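Ekwood Winter Shelter Asks for Blankets Early

The shelter on Orell Street has started to collect warm things for December. Last winter it had 36 beds and gave out 200 blankets, and many were not returned.
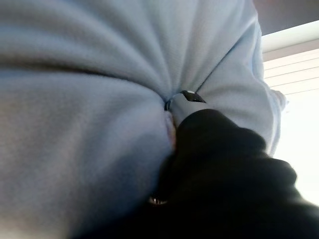

Fleece is preferred, says coordinator Lawal Nnaji, as it dries fast after washing. Pillows are also welcome if they are clean.
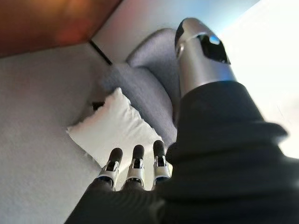
Last changed: 6/26/26

Donations can be left at the side door between 2 and 6 p.m. Please do not bring more than three bags at one time, the storage room is small.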